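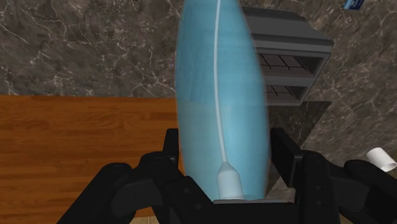 Dear Malte Mühlbauer,

Thank you for your patience with this one, and for the kind note you sent in April, which Cúc pinned up over the kettle where we all read it more often than we need to. What follows covers the second half of the grant year for the **Mbwambo Room**, our evening reading and writing class for adults.

### How the classes are going

We now run on 2 evenings a week, as planned. The beginners' group has settled in nicely under Anneliese Eichhorn, who taught first grade for years and has had to unlearn a few of her songs (the learners kept one of them, by popular demand). They have moved on from single words to short letters, most of them to family, a few to the landlord. The second group, with Pylyp Kostiuk, is working through forms: school enrollment, clinic intake, the dreaded parking permit. Pylyp brings real ones and everyone fills them out in pencil first.

Attendance held at nearly 80 percent through the summer, which pleased us very much – last year it sank as soon as the evenings got warm. Moving the start time back by half an hour helped people coming straight from work at the Gistotano bakery.

### Money

We have spent $2,799 of the books and materials line. Most of it went to the graded readers, plus the large-print dictionaries we asked you about. The printing came in lower than Bernd Reinholz had budgeted, and he would like to put the difference toward bus passes if you agree. He can send you the receipts whenever it suits.

### What has been harder

Child care is still the sore point. The side room at Skusus was promised to us and then given to a choir, and for several weeks parents had to take turns staying home. We have the room back now, though only for one of the two evenings, and Cúc Dương is talking to the church across the street about the other.

We also started the writing-at-home notebooks too early. The beginners found a blank page daunting, so Anneliese now puts a first sentence at the top and lets them carry on from there. The results have been lovely, and rather long!

### Next steps

- Settle child care for the second evening
- Order the next level of readers
- Hold the open evening, with learners reading their own letters aloud if they wish

We would be so glad to see you at that last one. Cúc will write with the date as soon as the hall confirms.

With warm thanks from all of us,

Bernd Reinholz and Cúc Dương
09/11/2018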